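From: Oda Granström
To: floor-ops list
Date: 12/2/18
Subject: Re: Evireck cell, staffing

Zulema Cisternas wrote:

> If the cell takes over frame handling, what do the bench people do? Lilian's shift is asking.

Bench hours for frames drop from 80 to 66 a week once the cell runs. Nobody is let go. The remaining hours are hand demonstration with the grippers, marker cubes on, both hands on the object. 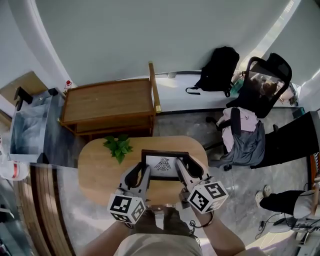 Demonstration is slower than packing and is not to be measured by the packing rate. Operators may stop after any take. Up to 900 takes are needed before Favance will accept the two-handed grasp.

Open item: pay grade. Édgar has proposed grade 3 for anyone demonstrating. I support it but have no answer from payroll.

Oda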